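Open Day at the Siletside Lab: Your Questions

3 min read

I'm Bakari, and I'll be running the demo table when we open the doors in September. These are the things people keep emailing me!

What will I get to see?
Mostly the hand-held grippers, up close. You hold one, you reach for something, and the recording goes toward teaching a robot arm to do the same job. We use plain household stuff (power strips, for one).
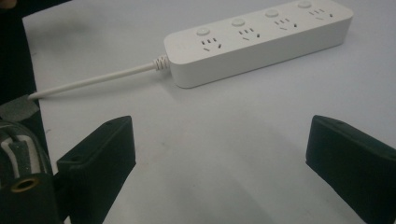

Power strip on the table, four sockets and a button for each.

Can I have a go myself?
Yes please! Each turn is 20 minutes. Joon-young Joo will get you started, and she's very patient with lefties like me.

Why something as dull as a power strip?
I love this one. White plastic on a pale table is surprisingly tricky, and small round buttons are fussy targets. Also, the thing can lie at any old angle, and the cord goes wherever it likes.
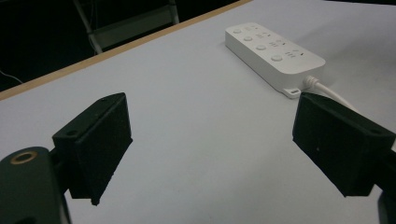

Getting here and getting in

Is it free?
Totally free, but we only have 142 spots, so book through the Pandthorpe front desk.

Can I bring kids?
Sure, ages eight and up can try the gripper. Younger ones are welcome to watch.

Where do I park?
Use the Skirkell lot behind the building and come in by the side door.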